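Save converter notebook, May 11, 2023

Picking up where I left off with the Stirnadar saves. For anyone reading over my shoulder: the old disc release writes one fat file per slot, the digital re-release writes a folder of little ones, and neither can read the other. I want to carry my old party across without replaying the whole swamp chapter, and a fair few people on the Kasumell boards want the same thing, so it may as well be done properly.

First job was a clean set of test saves. I started a new game on the disc version, walked straight out of the inn at Eltov, saved, went back in, saved again, bought one loaf of bread, saved again. Very dull, but you do want pairs of files with only one thing different between them! Comparing my real saves was hopeless, because the play timer, the weather and the mood of every shopkeeper in town had all moved on too.

The bread pair was lovely. Gold went down, one byte in the bag changed, clock went up. So gold is four bytes, low byte first, and the bag starts a little way after it. I gave myself 700 gold by hand and loaded it up and there it was in the corner of the screen (I did a small cheer). Then I saved in the game and the file grew a different checksum, so the loader is obviously not fussy about a wrong one on the way in. The re-release is very fussy indeed, see further down. 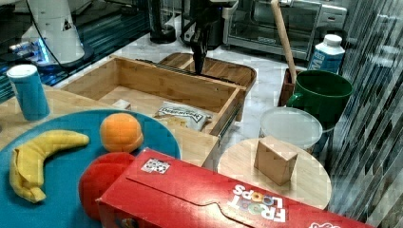
Bag layout next. Each item gets an id, a count and a flag byte I haven't worked out. I thought the flag meant "equipped", because the starting sword has it set, but the bread has it set as well and I can't see anyone wearing bread. Maybe it's "seen in the item book"? Leave it alone for now and copy it over as it is. Unknown bytes get copied, never zeroed. I learnt that in November when I zeroed a lot of them on the other project and every door in the castle locked itself.

Side note on the map flags. They're packed as bits, one per chest and door, and the re-release has 27 new ones for the extra dungeon. They're tacked on at the end, thank goodness, so old flags keep their places and the new ones can all start at nought. I checked by opening the chest behind the mill in both versions and the same bit flipped in each. Haven't checked the boss flags yet. Somebody with more patience than me should do the harbour ones, there are loads and they seem to come on in pairs.
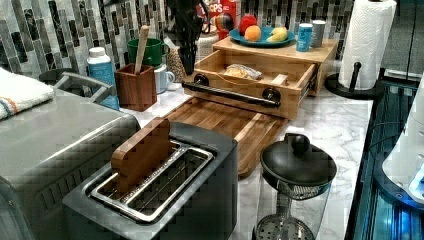 Toaster on the marble, wooden slice standing in the rear slot.

Then the companions, and this is where the afternoon went. The disc version stores all of them in a row, whether you've met them or not, in the order they join. The re-release stores them in the order you've arranged your party. So a straight copy gives you the healer's name with the archer's stats and a portrait of the dog. Very funny the first time. I've put a lookup table in the converter now, and it asks for the party order from a separate little block near the end of the old file. Works with a full party. Works with just the hero. With the dog in the front row it crashes on loading and I don't know why yet.

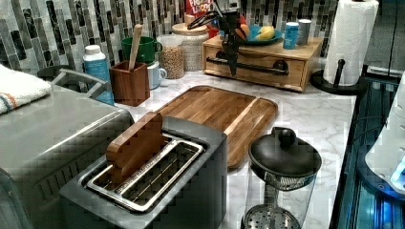 The long item names are a nuisance as well. The re-release splits its inventory file into fixed blocks, and a record is allowed to start near the end of one and carry on in the next. My reader took whatever it could find in the first block and called it done. Picture the bit of wood standing in the toaster: the rounded corners are up where you can see them and the lower half has gone down into the slot. I was reading the top and forgetting the rest. So anything with a long name (the Lantern of the Drowned Miller, for instance) came over as half a name and then rubbish, and every item behind it was shifted. The fix was to glue all the blocks together first and only then go looking for records. Slower, but the files are tiny, who cares.

While I was in there I found the limit on stack size. The shop stops you at 9 potions, but the file will happily hold more and the game will show them. It also lets you drink them, and then it puts the count back to 9 the next time you sleep. I'll have the converter trim it and print a warning, as people will have edited saves and then blame us.

Right, the checksum. The re-release adds up every byte in the folder, file by file, and writes the total into the header. I had the sum right and it still refused to load, for ages. The trouble was file order! It goes by the number inside each file and I was going by name. Sorted by the inside number, it loaded first go on the main machine. On the Bråten laptop it sees the save and shows the right play time, but the thumbnail is black. Cosmetic, leave it for later.

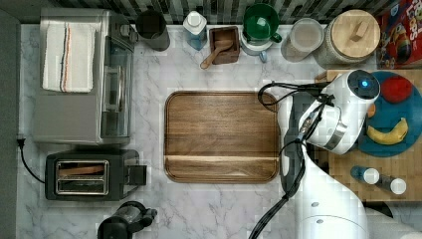 Same worktop from overhead, toaster oven with the striped towel on top.

To do next time:

Dog in the front row, crash on loading. Try swapping him with the hero and see if it's him or the position.

Boss flags, at least the first two chapters.

Write the readme for Kasumell. Say in the very first line to copy your save folder somewhere safe before running anything. Then say it again at the bottom.

Ask on the boards for a disc save from the Eltov siege, taken before the gate opens. All of mine are from after.

Test saves are in the shared folder under "bread", with the before and after ones side by side. Please don't load them and save over them, I've done that once already today.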